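Stesmont grout pen, dark grey: second thoughts

The packet promises "new grout in an afternoon". I have heard that before, usually from the people selling the afternoon. Still, Walwood had the Stesmont pen by the till, and the lines in our hall had gone a nasty yellow, so I bought two.

The nib is too soft. It splayed before I reached the door, and after that the ink went on the tile as often as on the joint. It wipes off glazed tile if you are quick. On anything rough it stays put. The packet claims 63 metres per pen. I got one wall out of mine, and a small wall at that.
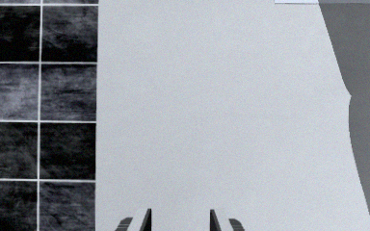
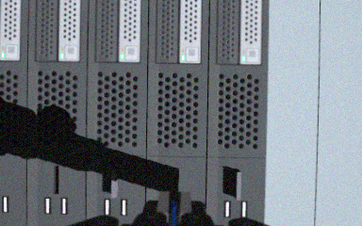
Hermine Pichler disagrees with me and wrote in to say so: "You pressed too hard. I did my whole bathroom in October and it still looks fine, but I let each line dry overnight and went over it twice."

Two coats, then, and a night in between. The packet mentions neither. I'll give it credit for the colour, a proper flat grey with no shine. At the price I would sooner rake out the worst joints and mix a bowl of real grout. The second pen is still in its wrapper and Walwood can have it back.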